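Home > Kitchen and Water > Dispensers and Coolers

Cleaning the front of a bottled water dispenser without leaving streaks

falholm_upstairs
Posted in September

The dispenser is a white floor-standing unit, hot tap on the left, cold on the right, used by the whole floor of an office in Falholm. The front panel is glossy and curves inward above the drip tray. Two problems.

First, every cloth I have tried leaves streaks on the curved part, and they show badly once the afternoon light comes in. Paper towels are worse.

Second, a chalky ring has formed on the tray, and there is a gray film in the corner behind the taps that I cannot reach properly. I have been using an all-purpose kitchen spray. The manual is missing and the label only gives the electrical rating. Is there anything I should not use near the taps? I would also like to know how often the inside needs doing, as we go through a lot of jugs.

3 answers, sorted by votes

moncrieff_maint

The streaks are most likely residue from the spray. Kitchen spray contains surfactant, and on glossy plastic it dries as a film. Stop using it on the panel.

Procedure for the outside:

Unplug the unit and let the hot tank cool. The hot tap body holds heat for a long time, so leave it overnight if you can.

Lift out the tray and grille. Wash them in the sink with dish soap.

Mix 4 drops of dish soap into 1000 ml of warm water. Wet a microfiber cloth, wring it hard, and wipe the panel from the top down. Do not spray anything directly at the taps or the side vents.

Go over it again with plain water on a clean part of the cloth, then dry with a second cloth. Straight vertical strokes. Circles leave marks on a curved surface.
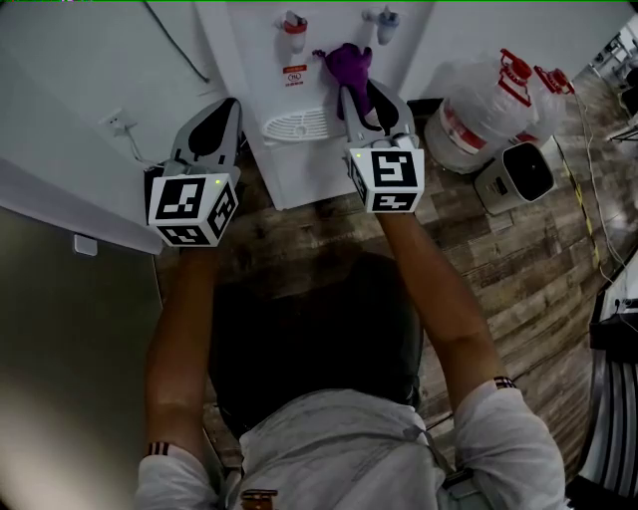
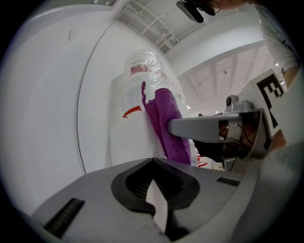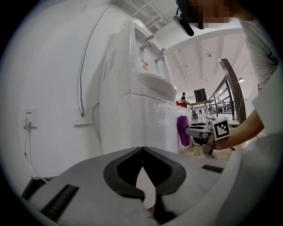
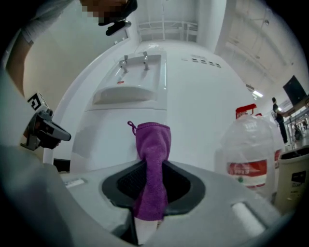

For the film behind the taps, fold the cloth into a narrow strip, pass it behind one tap and draw it back and forth. A cotton swab does the corners. Wipe the tap outlets last with a fresh food-safe sanitizing wipe, and not with the cloth that has been on the tray.

The ring on the tray is scale. Dissolve a tablespoon of citric acid in 300 ml of warm water, soak the tray for half an hour, then scrub and rinse. Vinegar works too but the smell stays in the grille. Keep bleach away from any acid.

Do not use scouring pads or glass cleaner with ammonia. The gloss does not come back once it is scratched or hazed.

gesley77

Just use a damp cloth. Ours has been fine for years.

dimesen_water_user

Agree with the first answer on soap. Adding the part about the inside, which was not covered.

Outside wiping does nothing for the reservoir. Most makers ask for a full sanitizing at a fixed interval, often every few months. We have a Dimesen unit and keep a log by volume instead: the inside gets done every 3000 liters or at the quarter, whichever comes first. That is our own rule, so look up the manual for your model. The model number is normally on a plate at the back.

Also wipe the neck of each new jug before loading it. It goes straight into the water path and it has been on a truck.

falholm_upstairs

Thanks. Plain water after the soap fixed the streaks. Tray is soaking now. Found the plate on the back and have written to the supplier for the manual.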